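How to Run a Pipetting Demo with Two Robot Arms at Your Open Day

When Nosipho Botha first asked me to put a robot table together for the Skirnedus open day, I said yes before I had any idea what I was agreeing to. That was several open days ago now, and people keep writing to ask how we set it up, so I have finally sat down with a big mug of tea to get it all on one page. I hope it saves you a few of the evenings it cost me!

You will need two arms with grippers, a black tabletop, a pipette on a stand, a clear tube rack and a handful of capped tubes. Please use colored water and nothing else. Children lean in, and so do their grandparents.

Step 1. Set the table the night before

Put the pipette stand at the back, in the middle, and the rack in front of it. Bolt the arms down on either side and let each one reach for the rack a couple of times at slow speed. If an elbow comes anywhere near the stand, move the stand. I spent a whole evening in Wunville trying to fix that in software when sliding the thing over a hand's width would have done it.

Step 2. Keep the rack nearly empty

I used to fill every hole, thinking it looked more like a real lab (it did, a bit). But visitors couldn't tell which tube the arm was after, and the grippers had no elbow room. A couple of tubes at one end is plenty, and if they are different sizes you get a nice conversation going about grip width.

Step 3. Pick one short task

Ours goes like this: one arm picks up a tube and holds it upright near the stand, waits, and then carries it over to the rack. The other arm stays open and ready on its own side. The whole round takes 113 seconds at our demo speed, and I would not go much longer. Jacobus Chauke once wrote us a beautiful routine with tip changes and a second rack, and by the halfway point the crowd had drifted off to the sandwiches.

Leave the pipette without a tip while people are wandering in. You can fit one when you get to that part of the talk - it gives you something to do with your hands.

Step 4. Mark the floor

Tape a line 2 meters from the table edge and have one person stand by the stop button the entire time. That person should not also be answering questions. Swap every half hour or so.

Step 5. Talk while it moves

Say what the arm is going to do before it does it. "It's going to bring that tube over to the rack" is enough. Folks love being able to check, and they cheer when it gets there. If a tube gets dropped, stop the arms, pick it up, and start the round again from the top. We had 300 people through on the Thursday and the drop got the loudest applause of the morning.

Pack the rack last, wrapped in a towel. Clear acrylic scratches if you so much as look at it.

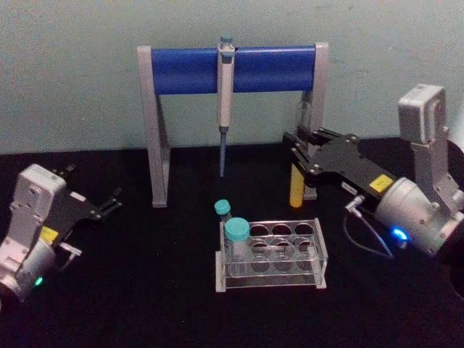
The right arm holding a yellow tube beside the pipette stand, with the left gripper open.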